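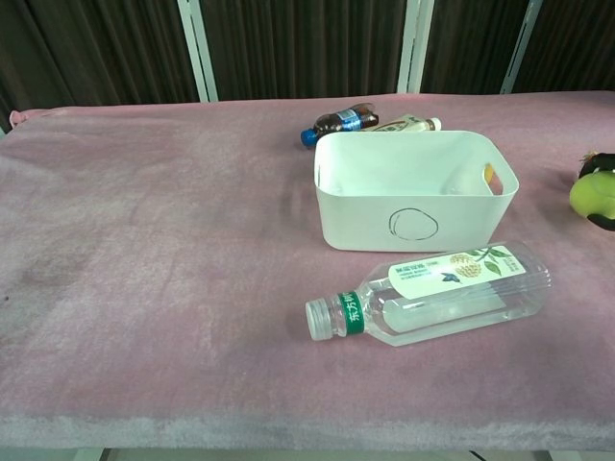

フリース毛布の毛玉と静電気、洗い方で減らせますか

投稿者:Anum Hayat

去年の冬に買ったポリエステル100%のフリース毛布を、5月に入ったのでしまう前に洗いたいと思っています。前に一度、タオルと一緒に普通コースで洗ったところ、表面がごわついて細かい毛玉ができました。乾いたあとは静電気もひどく、髪の毛やほこりがよく付きます。
洗濯機は縦型で、乾燥機はありません。洗濯表示には40の数字が入った桶のマークと、アイロン禁止のマークがあります。手触りをこれ以上悪くしない洗い方と、できてしまった毛玉の取り方を教えてください。洗剤はTetentの液体タイプを使っています。

回答 3件

Zarmeena Sethi
毛布だけを単独で、大きめの洗濯ネットに入れ、毛布コースか手洗いコースで洗ってください。タオルの綿ぼこりはフリースの毛に絡みやすく、毛玉の芯になります。起毛面を内側にしてたたみ、ネットの中で動きすぎない大きさにすると表面のこすれが減ります。
桶の中の40は液温の上限です。普段の汚れなら常温の水で足ります。洗剤は今の液体のままで構いません。量は表示どおりにして、すすぎは2回。柔軟剤は最後のすすぎで入れます。静電気にはこれがいちばん効きますが、入れすぎると水を弾くようになるので規定量までです。
脱水は1分ほどで止めます。ポリエステルは水をあまり含まないため、短くても夜までには乾きます。干すときは物干し竿を2本使ってM字に掛け、直射日光は避けます。半乾きのうちに洋服ブラシで毛の流れに沿って軽くなでておくと、寝てしまった毛がだいぶ起きます。
できた毛玉は完全に乾いてから、電動の毛玉取り器を浮かせ気味に当てて取ります。手で引っ張ると周りの毛まで抜けて、また毛玉になります。

kurumi_255
うちはClarlowの毛布を普通コースで洗っていますが特に問題ないです。柔軟剤も使っていません。安いのは何をしても毛玉になると思います。気になるなら買い替えで。

hoshizao
上の方の洗い方でだいたい合っていると思います。補足です。
縦型の洗濯機で毛布を洗う場合は、先に機種の説明書を見てください。毛布を洗うときは専用のキャップを付けるように書いてある機種があり、付けないと脱水中に毛布が浮き上がって槽を傷めることがあります。ネットの使用を禁止しているコースもあります。
静電気については、しまう前より使う時期の対策のほうが大事です。ポリエステルの毛布にアクリルやウールの寝間着を合わせると起きやすく、綿のシーツを一枚はさむとかなり違います。
しまうときは圧縮袋を使わないほうがいいです。私は一度それで半年置いて、毛がつぶれたまま戻りませんでした。今は不織布の袋に入れて押し入れの上段に置いています。湿気が残っているとにおいが出るので、取り込んだあと室内で一晩広げてからしまっています。

Anum Hayat(質問者)
ありがとうございます。説明書を見たら、うちの機種もキャップが必要でした。別売りで4番という型だそうなので、届いてから手洗いコースで洗ってみます。圧縮袋はもう買ってしまったので夏物の座布団に使います。

閲覧数 3,271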